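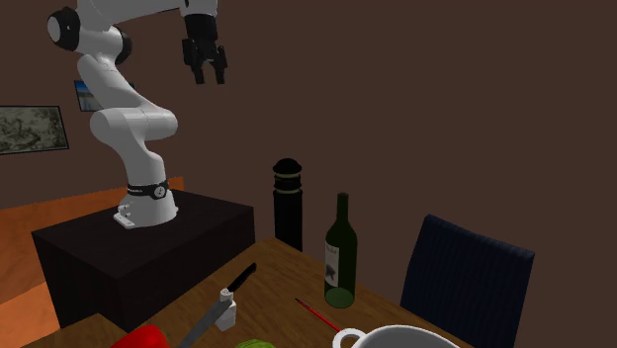

# Chapter 2: How Seats Are Won

Most countries that hold elections divide the work between two levels. Voters choose members of an assembly, and the assembly decides who governs. This chapter deals with the first of these steps, and in particular with how votes are turned into seats.

Take the district of Davby. It has a council of 59 members, each elected by a single ward. The candidate with the most votes in a ward wins it, even if most people voted for someone else. In the ward of Magbanua, a seat was once taken with 48 per cent of the vote and a lead of 400.
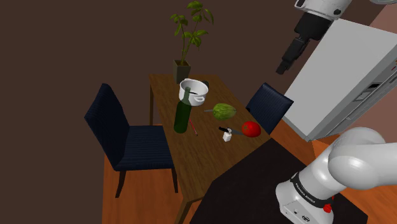
The neighbouring district of Plendolura uses party lists. Voters mark one party, and seats are shared out in line with the totals. Small parties do better under this system, but voters have less say over which person represents them - the order of names is set by the party.

## 2.1 Key terms

**Ward:** an area that elects one or more councillors.

**Plurality:** more votes than any other candidate, though possibly fewer than half.

**List system:** a system in which seats are given to parties by their share of the vote.

Section 2.2 looks at the Davby results ward by ward.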